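What We're Reading (and Baking) This February

I've been meaning to write about the spelling club for months, and then the oven in the Corneck kitchen died and I suddenly had a free evening, so here we go.

If you missed the last newsletter: we meet at 6:30 in the upstairs room on Stetham Street, and we spell. It's for grown-ups! I started going two winters ago because I'd realized I couldn't write "necessary" without my phone fixing it for me, and I was a little embarrassed about that. Meriem Gaber runs the evenings with her sister Ilham, and between them they've built up a word list that now stands at 2,308 words, all of them suggested by members after getting them wrong in real life. Emails to landlords, birthday cakes, one wedding invitation (mine, sorry, it was "accomodate" on all 37 of them).

The way it works is pretty loose. Everybody gets 20 words on a slip of paper the week before. You can study them or you can do what I do, which is read them on the bus and hope. Then we pair up and quiz each other over tea. Amr Fahmy likes to sort his words by where they came from, so all the French ones sit together and all the Greek ones too, and I've started copying him. It helps a lot with things like "rendezvous" and "rhythm," where sounding it out gets you nowhere. Samah Belhaj sings hers. I can't do "Mediterranean" any other way now.

I used to think you were either born a good speller or you weren't. I don't think that anymore. Most of my mistakes were the same handful of patterns over and over – double letters, "ie" and "ei," anything ending in "-ance" – and once I had them written on a card in my wallet, they started to shift. Slowly! I still have to stop and think at "separate."

Foam letters and plates on the brown tabletop:

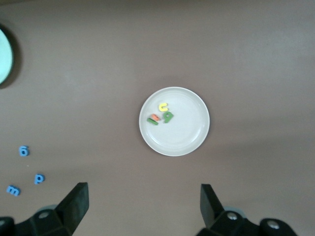
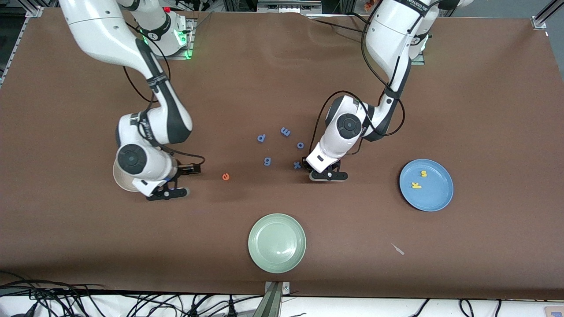
We did try a proper contest in the fall, with a buzzer and everything, and it was a lot of fun but also kind of tense. Jaxon Cloutier went out on "broccoli" and didn't speak to any of us until the cookies came around. So for spring we're going with teams, and you'll be allowed to confer, and there will be a bonus round made up only of vegetables so he can have another go.

If you'd like to come along, just turn up. Bring a pencil and one word that's been bugging you, and Ilham will add it to the list. The street door sticks, so give it a good push, and come straight up the stairs.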